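Home | Essays | Notes | Archive | About

Count Homes, Then Hours
By Anayeli Cárdenas

Most plans for collecting grasping examples are written in hours. I think that is the wrong unit.

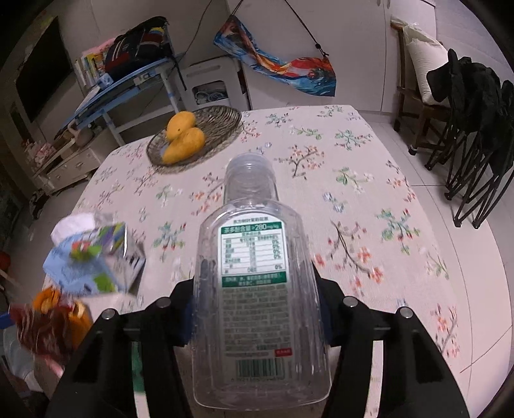 What an hour leaves out

A clear plastic bottle on a floral cloth is a hard case. The print shows through the plastic, and the edges are mostly reflections. A learner that has met such bottles only on a gray bench may find the outline by contrast with the bench – a cue that a patterned table removes.

At Nurkeck we compared two sets of 48 examples each. One came from a single kitchen, the other from 3 homes. Otis Lindgren argued for the single kitchen, on the grounds that repeats expose small errors in finger placement. He is right about that, and I would keep some repeats. But the second set gave us more to correct, and we learned more from correcting it.

My proposal is modest. Log the table covering, the lighting and the clutter with every example. Set a quota for each before setting one for time. Leave household things where they are.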